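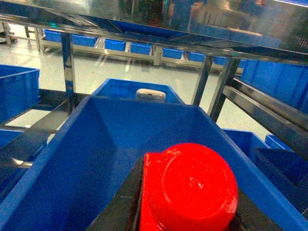
3.2 Upkeep of the picking cell

The Clerkley cell asks for little and complains often. Its gripper plates are wiped at the start of each shift and checked for play every 17 shifts, a figure we inherited from Grurnesier and have never dared to change. Figure 2 shows the wrist camera view over a blue bin with a red part at the gripper. We use this view to check plate alignment after any repair. Two bolts set the angle, and both must be loosened before either will admit to moving.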